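From: Josée Lapointe
To: Lustmont Golf members' list
Subject: Re: Spring pairs – format and tee times

Hello all,

Replying to Merja's message, with her original quoted further down. I've checked the course diary and spoken to the greens staff, so most of her points can be settled now.
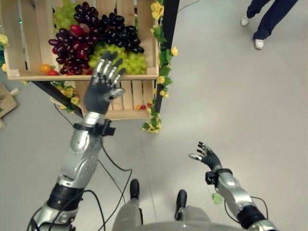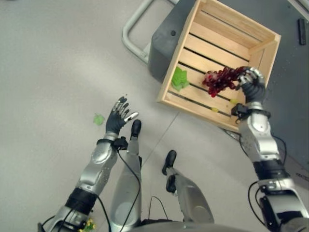
First, the format. I'm in favour of foursomes in the morning and better-ball after lunch. We played foursomes all day last year and the back nine took far too long, mainly on the two par fives where people were waiting on the tee. Better-ball isn't quick either, but the field will be spread out by then and the later groups can go off the tenth.

Merja Ruotsalainen wrote:

> Before I put the sheet up, could we agree on three things? One, whether
> we keep foursomes for both rounds. Esko and Ritva both found it hard
> going last year and I think a few others did too. Two, whether handicap
> allowances are worked out from the card on the day or from the list at
> the end of January. Three, whether the 9th will be back to full length.
> If it's still on the temporary green I'd like to know, as it changes
> the stroke index and I have to get the cards printed.
>
> I also have a request from Huệ Lã, who would like to bring a guest
> from Flollbridge. He has a handicap but isn't a member of any club
> at the moment. I said I'd ask.
>
> Merja

On handicaps, please use the figure on the day. The January list was fine when hardly anyone played through the winter, but several of us have put in cards since then and it would be unfair on their partners to go by an old number. Bring proof of your current mark if it has changed in the last month.

The 9th is still on the temporary green. The new one has been seeded and is growing in well at the front, but the back left corner is thin and the staff want it left alone until it has been cut a few more times. So it will play as a short par four and the stroke index should be changed on the cards. Merja, if the printer needs a minimum order of 500, go ahead. We'll use the rest for the medals.

Huệ's guest is welcome. He can play for the day prize but not for the Savolainen cup, same as any other visitor – that rule has been in place since the first year and I don't want to reopen it now.

Tee times will run from 8.30 in the morning. Esko Miettinen has asked for an early slot and Ritva Koivisto for a late one, and they are partners, so I'll leave them to sort that out between themselves before they write to me again.

One more thing, on practice. The short game area is open, but the bunker beside it is being refilled and is out of use. If you want to work on sand shots, the range at Gridirbridge has 2 decent practice bunkers and lets our members in at the usual rate.

Names to Merja, please, with your partner's name on the same message. If you haven't got a partner, say so and she'll pair you up.

Josée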